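Re: [flondalstead-bench] Dark table or light table?
From: Ivars Kazlauskienė
To: flondalstead-bench list

Hello all,

I answer to the message of Snežana, which I keep here so that the new members can follow.

Snežana Vukadinović wrote:
> I am going to buy a new top for my repair table before the end of July.
> The old one is light beech and I lose the small screws on it, also the
> brass ones. My husband says paint it black. I am afraid that black will
> make my eyes tired in the evening. What do you use? I do mostly
> sewing machines and sometimes a radio. Please no answers about
> magnetic mats, I have two and I hate them both.

I have repaired small things for 33 years, and in this time I had four tables. The first was green linoleum from a school, and it was the best for the eyes, but it took oil and never gave it back. The second was white. On white you see every screw, this is true, but with a strong lamp the light jumps up in your face, and after two hours I had a headache. The third I will not describe.

Now I have the dark top, and on it I put a white board. The table is for the tools and the board is for the parts. When a part is not on the board, it is lost, and I start to look for it at once and not the next morning. 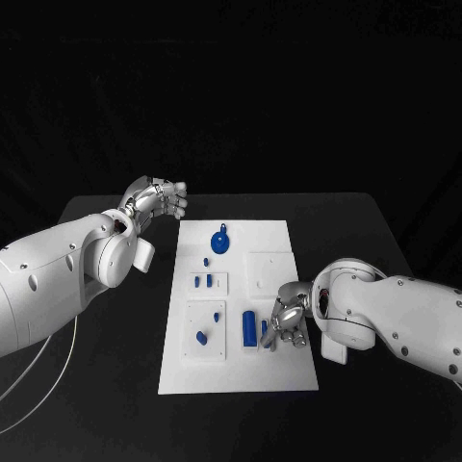 Dark table, white board, blue parts and small white plates on it.

For the lamp, I tried to follow what people write, and my conclusion is that the distance is more important than the bulb. I keep the lamp 50 cm above the board and a little to the left, because I am right-handed. If it is nearer, you get one bright spot and the rest is a cave. Also please do not leave the room dark behind the lamp. My neighbor did this for one winter with watches and he had to get new glasses, although he was also 70 years old, so maybe it is not proof.

Size of the board: Snežana, for a sewing machine you will want it bigger than you think. The bobbin case alone is small, but then comes the tension assembly with all its little discs, and these must lie in the order you took them off. I draw pencil lines on mine and wipe them with alcohol later. On the Pavlović machines there is one washer which looks the same on both sides and is not the same. I mark it with a pencil dot before I turn it.

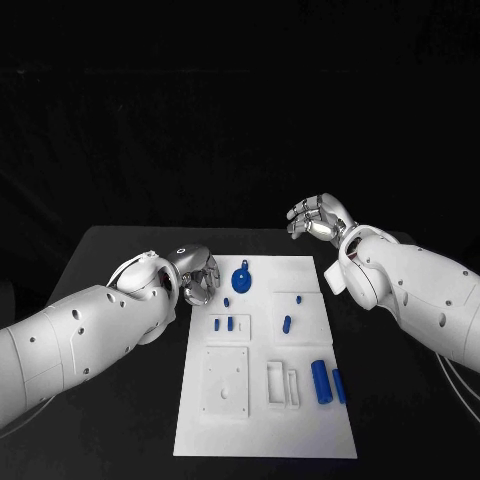 Senad Grgić objects that a board with no edge is useless, the springs simply roll off it, and he would rather have a baking tray with a towel inside. I understand him. A towel catches springs very well. It also catches the hook end of the spring, and I have pulled a good one out of shape like this. If you go with the tray, use felt and not a towel – the thin felt, like for the bottom of chairs.

About the price. A new board from Kekeo is too expensive for what it is. I cut mine from a shelf that was left over in the cellar, and I sanded the corners.

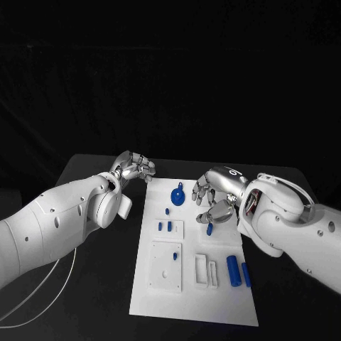

Gray is enough, you do not need black, Eleni Hoxha wrote to me off the list, and she asked me to pass it on. She painted her table with matte black and now every bit of dust and every fingerprint shows, and she cleans more than she repairs. With gray she had no such trouble. I agree with her about matte. Whatever color you take, do not take a gloss paint.

Bujar Milošević asked in message 1657 if the dark wall behind the table is also useful. In my opinion it helps a little when you hold a needle or a thread up to look through the eye. For the rest of the work I do not notice it. I would not buy cloth for this, but if you have an old curtain, try it.
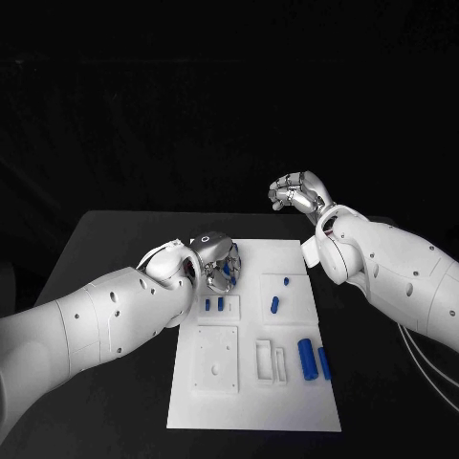

White board on a dark gray table with a black backdrop.

One more thing, Snežana. Before you paint the beech, turn it over and look at the underside. On mine the underside was better than the top, and I lost a weekend with sanding the wrong side.

Does somebody still have the parts list for the Skitach overlock, the old one with 300 positions? My copy has no second page.

Greetings,
Ivars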